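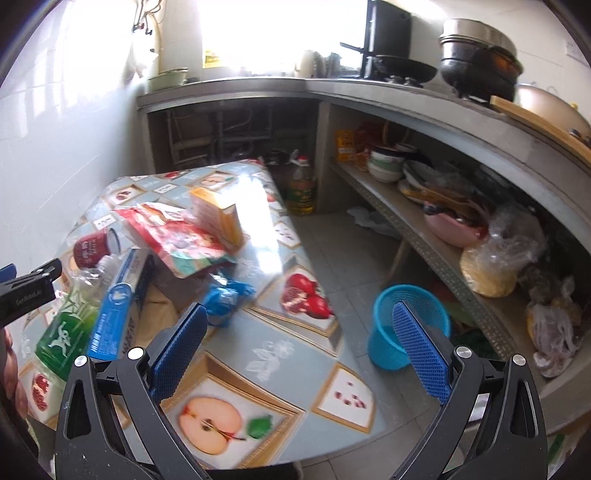 Handheld gripper work in real kitchens, what are your house rules?

gridlock_284
Posted 03/08/2019
Trying to write a one page rule sheet for people doing handheld gripper recording in homes. Kitchens mostly. Right now everybody does their own thing and the data looks like it. Some tidy the whole place first, some touch nothing, one guy moved a fridge.
What I have so far:
Wipe pads before first take and after anything greasy.
Fingers fully open at start and end of every take.
Free hand stays away from the object.
No glass, no knives, no hot stove.
Do not restage the room.
Last one is getting me yelled at. What do you all do?

mopbucket
Agree with all but the last. You need SOME staging. If there's a cloth lying on the floor between the table and the shelves you pick it up, period. Person is walking backward looking at the fingers and not their feet. That's a trip hazard, don't care how natural it looks.

gridlock_284
ok fair. Floor is seperate. I meant surfaces.

tannenwald
We split it in two. Walking path gets cleared, always. Table and counters stay how the family left them. Oil bottle on the floor next to a table leg counts as path if you're going to stand there, otherwise leave it.
Whatever you move, write it down. One line. "Moved bottle, put back." Takes no time

kestrel_b
Hard disagree on leaving surfaces alone. A piled table is a bad first task. Drinks bottle, tall box of wrap, cup tipped over, snack bag with another box sitting on top of it. Pull the wrong one and the lot goes. Then you've got a ruined take and a mess in somebody's home. We cap it at 3 loose items within reach and the rest goes on a chair.

tannenwald
And then your policy has only ever seen 3 things on a table. Nobody's table looks like that after shopping.

kestrel_b
I'd take fewer clean takes over a pile of junk. We threw out 119 takes in December because stuff fell and people kept recording through it. All piled surfaces.

tannenwald
Thats a rule about what to do when stuff falls, not about the pile. Ours: something falls, stop, open the fingers, mark the take, leave the recording in. Don't trim it. Falls are useful if they're labeled.

kestrel_b
Useful to you maybe. Our reviewers can't tell a labeled fall from a sloppy one half the time.

mopbucket
top down order would fix most of this. If a box is lying on a bag, box first. Put THAT in the sheet

gridlock_284
Adding it. "Work from the top of the pile. Nothing gets pulled from underneath."

pedalsteel
Wandering in from the Bayram side, we have a longer sheet. Stuff missing from yours:
Food. Closed packages only unless the household says ok. Anything raw, leave it alone, bagged or not. Pads with a mesh texture hold on to crumbs and juice like crazy and then you're rubbing it on somebody's bowls.
Exposed wiring. If you see any, that wall is out of bounds, and tell the household. Don't hang stuff near it, don't reach past it.
Windows. Bright window behind the counter kills the picture. Either turn so it's beside you or come back later. We had a whole session on a wok where all you get is glare.
Waste baskets. Not a target. Not ever.

kestrel_b
why not waste baskets? Throwing stuff away is like half of kitchen work

pedalsteel
Dropping INTO is fine. Grabbing the basket or taking stuff out, no. Should have said that better.

mopbucket
Also if your pads are blue and the basket is blue, watch the line up. Pad right in front of a blue basket, labelers lose the edge of the pad. We reshoot or move a half step over.

gridlock_284
huh, never thought about color. Do you swap pads?

mopbucket
No, swapping pads mid session is worse. Different grip, different look, now you have two datasets. Just step over.

flatpack_olga
Is there any actual standard for this?? Everything I find is for arms bolted to a floor with a fence around it. Our safety person keeps handing me a binder from 2004 and none of it fits a person holding a tool in a kitchen.

pedalsteel
Not that I know of. The Climolura sheet gets passed around a lot and people treat it like a standard but it's one group's house rules with a nice header. Good section on consent, weak on everything else. Says nothing on cleaning.

flatpack_olga
link?

pedalsteel
It's a PDF somebody mails you. Will dig it up.

tannenwald
Nusik did a version with a checklist on the back, I like that one better. Two columns, before and after. People will fill in a checklist. They won't read a page of paragraphs.

gridlock_284
Question on hands. Do you allow the other person's hand in view? Helper's hand, or your own other one at the edge.

kestrel_b
No. Reshoot.

tannenwald
Edge of view fine, touching the object no. You'll go nuts reshooting for every thumb. Half of our good takes have a bit of hand way off to the side.

kestrel_b
and then you get to blur them all

tannenwald
Blur faces and papers with names. Who blurs a thumb

pedalsteel
Depends what the household signed. Ours says hands ok, faces no. Check before you throw anything out.

gridlock_284
Ok version two, tell me whats wrong:

1. Clear the walking path. Log what you moved.
2. Leave tables and counters as they are.
3. Top of the pile first.
4. Something falls: stop, open, mark it, keep the recording.
5. Closed packages only. No raw food. No glass, knives, hot stove.
6. Stay off any wall with exposed wiring. Report it.
7. Window beside you, never behind the object.
8. Wipe pads at the start, after grease, and between food and dishes.
9. Hands at the edge ok, hands on the object not ok. Faces never.
10. Put everything back.

kestrel_b
Still against 2. At least make it "new people start on a clear surface." Give them a week on easy tables first.

gridlock_284
I can live with that as 2b.

mopbucket
8, say what to wipe with. Someone will use whatever spray is under the sink and eat the pads. Damp cloth, dry cloth, done. Bring your own cloths too, don't grab the family's dish towel

flatpack_olga
10 needs a photo before you start. I can't remember where a bowl was after two hours, can you?

tannenwald
+1 photo. We do one from the doorway and one per surface.

gridlock_284
Adding both. Printing it tonight, will post the Flindosex crew's comments when they get back to me. They hate numbered lists so expect a fight.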